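Slow hot water at the kitchen tap, downstairs unit - troubleshooting log

Last updated: November 17, 2020

Opened by: Ruth Fairclough
Property: Hinojosa house, lower apartment
Equipment: Nukeck tankless water heater, installed in February

First entry. I'm writing this one up at more length than I usually would, partly so that whoever looks after the house next has it all in one place, and partly because I went down the wrong road for a while and would like to spare somebody else the trip. The tenants downstairs wrote to say that the hot water in the kitchen had become very slow to arrive, and that when it did come it would run warm, go cool for a bit, and then come back. The bathroom was fine. They were very nice about it, which made me feel worse for not having called on them sooner.

I started at the heater. The display showed no error code and the set temperature was where I had left it. I cleaned the inlet screen, which had a little grit in it but nothing alarming, and ran the bathroom shower for a good long while. Steady heat all the way through. So the heater could do its job when it was asked to.

Second entry. I called the Nukeck help line and had a long, pleasant talk with a fellow there who asked me to check the minimum flow. These units won't fire unless enough water is passing through them, and if the flow sits right at the edge they'll light, drop out, and light again. That sounded an awful lot like what the tenants were describing. He suggested timing how long the kitchen tap took to fill a pitcher, hot side only, and then doing the same on the cold side. Cold took 24 seconds. Hot took 41. Same pitcher, same tap, handle wide open both times.

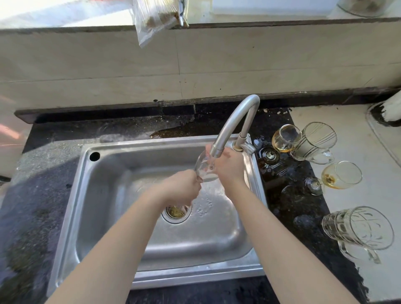
Why would the hot side run slower than the cold when both come up through the same faucet? Each side has its own shutoff valve and its own supply hose under the sink, so a restriction in the hot branch slows the hot water and leaves the cold alone.

Third entry. Under the sink, then, with a flashlight and an old towel. The hot shutoff was open as far as it would go, or so I thought. I closed it, opened it again, and felt it turn with no real bite to it. I shut off the water to the apartment, took the hose loose, and found that the rubber washer inside the valve had come apart. A good piece of it was sitting crosswise in the outlet. I'd been ready to blame the heater for days, and I had even priced a recirculating pump from Mundeo - a fine product, I'm sure, but it wouldn't have done one thing for us.

I put in a new quarter-turn valve and a new braided hose, and rinsed out the faucet's aerator while I was at it, in case bits of rubber had traveled up that far. A few had. Ran the pitcher test again and the hot side came in at roughly the same time as the cold. The heater lit once and stayed lit.

Fourth entry. Checked back with the tenants after they'd had some time with it. They still wait a little for the hot water, but it's a long run of pipe from the utility closet and it always has been that way. No more cool spells. I've asked them to let me know if it changes, and I left the old valve in a labeled bag on the closet shelf for anyone who cares to see it.

Parts used: 1 quarter-turn valve, 1 braided supply hose, thread tape.
Status: closed.

Comments (3)

pipedream_dot: Had the same thing with a different brand of heater. Mine was the aerator all by itself, so I'd start there. It takes a minute and you don't need to get down on the floor.

Ruth Fairclough: Good point, and my knees agree with you. I'll put the aerator first next time.

mossyoak: Did you replace the cold valve too? If they went in together the other washer is probably not far behind.

Related tickets
Notia thermostat loses its schedule after a power cut
Upstairs shower handle stiff on the cold side
Nukeck heater - yearly flush, steps and notes
Dishwasher drain hose replaced, lower apartment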